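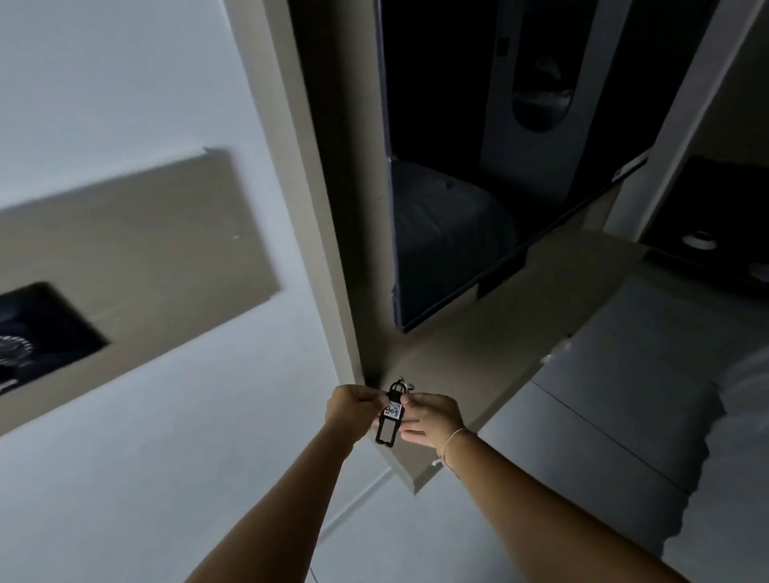
Subject: Re: [optics-bench] SPDC source, coincidences dropping over the day
Date: 26 April 2021

Replying inline, sorry for the short form, have to be back downstairs in a bit.

> We're pumping a 2 mm crystal with a 405 nm diode and looking at the
> down-converted pairs with two fiber-coupled detectors. In the morning
> we get a nice coincidence rate, 2000 per second or a little over. By
> the end of the afternoon it's down to 300. Singles drop too but
> nowhere near as much. We realign, it comes back, next day same story.

Singles holding up while coincidences fall = your two arms are no longer looking at the same pairs. Each fiber still sees plenty of light from the ring, just not partner photons. So I would not start with the detectors. I'd start with whatever moves when the room warms up.

First suspect is the fiber couplers. What mounts are they on? If it's the Mastier kinematic ones with the plastic knobs, we had the same thing. The springs are soft and they creep for hours after you touch them. You realign, it looks great, you walk away, it settles somewhere else. We swapped ours for the stiffer Ashour mounts and most of it went away. Not all.

> Could it be the pump laser? It is a bare diode in a homemade housing,
> no temperature control except a fan. Power on the meter looks flat.

Power flat doesn't tell you much. Wavelength can walk with diode temperature, and if it hops modes you change the phase matching angle a little, the ring opens or closes, and your fibers are sitting on the wrong bit of it. Also the pointing can shift if the housing warms up. Do you have a spectrometer you can borrow for a day? Log the pump line every few minutes and plot it on top of the coincidence rate. If they track, there's your answer and you can stop reading.

Turn the fan off too, just as a test (low current please). A fan near a fiber tip is asking for it.

> Coincidence window is 8 ns. We subtract accidentals using a delayed
> window, 50 ns off.

Fine. With your singles I doubt accidentals are hurting you. But check that the peak hasn't moved inside the window. Take a full histogram of the time differences in the morning and another one late in the day. We had a discriminator in our old Diketti box whose threshold drifted with temperature, and the peak slid right out the side of the window. Looked exactly like an alignment problem, I lost most of a week on it. Histogram takes five minutes. Do that before touching any knobs actualy, it's the cheapest one.

> Our crystal is not in an oven. Is that a problem? The supplier says
> not needed for BBO.

Supplier is mostly right, BBO is not very sensitive to temperature. If it was PPKTP I'd say yes right away. What does matter is how it's held. Ours was glued at one corner and the tilt changed with the mount. Also BBO doesn't like humidity, so if you see haze on the face, the coating may be going. Wouldn't come back overnight though, so that's not your daily drop.

> Last thing, we want to do a Bell test with students at the end of
> term. Is 300 per second enough?

Enough, yes. You have sixteen settings if you do the usual CHSH set. Rate isn't the problem, the drift is. If the rate falls while you're going through the settings, the later ones come out low and your S value is garbage, or worse it comes out looking too good. Two ways around it: cycle the settings quickly and repeat the whole cycle many times, or keep one reference setting and go back to it between each. We do the first, with motorized waveplates. By hand the second is less painful.

And look at visibility in the diagonal basis before you promise the students anything. If H/V is great and diagonal is bad, you have which-crystal information leaking out somewhere, usually missing or wrong compensation crystals. Walk-off in two crystals is easy to forget about. Longer run won't fix that.

So order I would go in:

histogram, morning and evening
pump wavelength log
fan off
couplers, don't touch for a full day, see if it settles
then the crystal mount

One thing at a time or you'll never know which it was.

The Plavodon notes that went round on this list a while back have a decent section on coupling into single mode fiber, including picking the collimation lens so pump waist and collection waist match. Worth a read if you havent. I dont have the link on me, search the archive for "waist" and it should come up in the April thread.

What's the fiber, by the way? If it's multimode, scratch half of what I said about couplers, you'd need to be a lot further off to lose that much. Send the histogram when you have it.

--
optics-bench mailing list
To unsubscribe, send a message with "unsubscribe" in the subject line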